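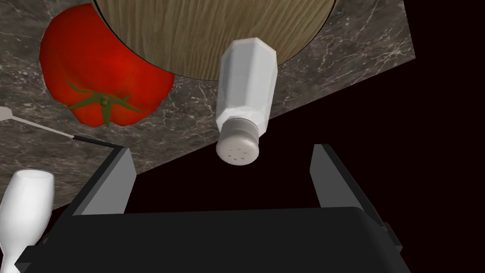
About Karidlow

Karidlow tests pick-and-place software for kitchen robots. We work in simulation first, then on hardware at our Nustberg shop. Aigars Lepik started the company after a release he had signed off on let go of a glass jar over the edge of a bench.

The fault was in the grip check. The software read the finger position, saw the fingers had stopped, and reported a good hold. In a run of 100 grasps it reported 100 holds. The log showed 87. The other 13 were fingers stalled against each other or against the counter.

We still test for that fault before anything else. Every customer build goes through the same cluttered kitchen, with bottles on their sides and items close to the counter edge.

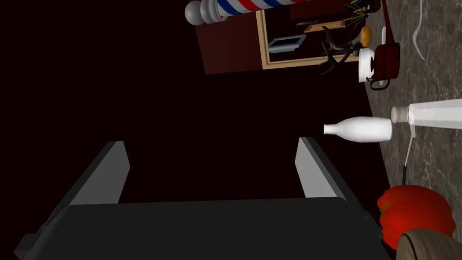
Gripper beside the counter, nothing between the fingers.

A build that reports a false hold 3 times is sent back with the logs. We don't patch it for the customer. Ulletti and Wikström both had builds returned in November and both resubmitted.

Arm clearance is checked separately, with the full robot model loaded.
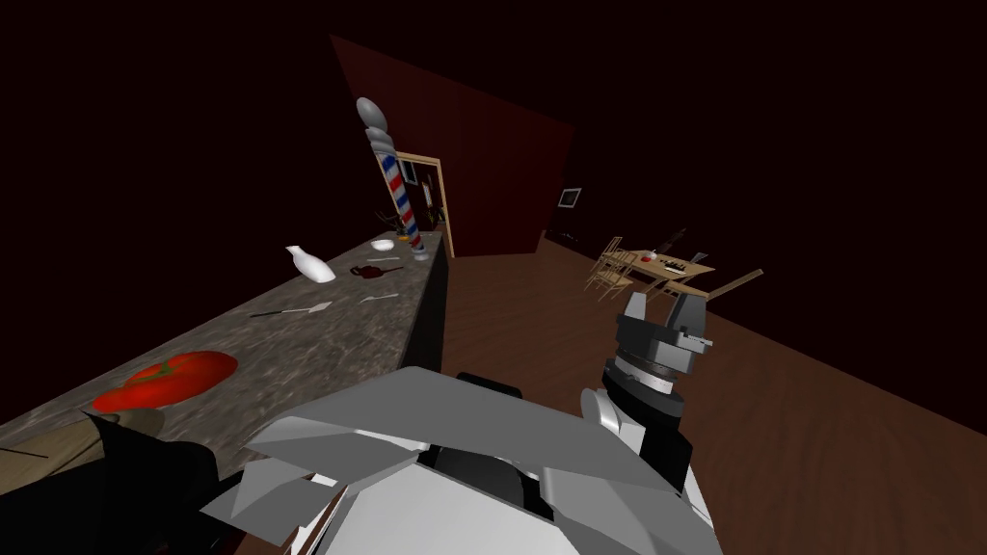

Kathleen Kavanagh wrote to us that the returned logs were more use to her than the pass report, and asked that we send the stall times too. We now send them with every return.

Test slots are booked by email. Please include the build number and gripper model.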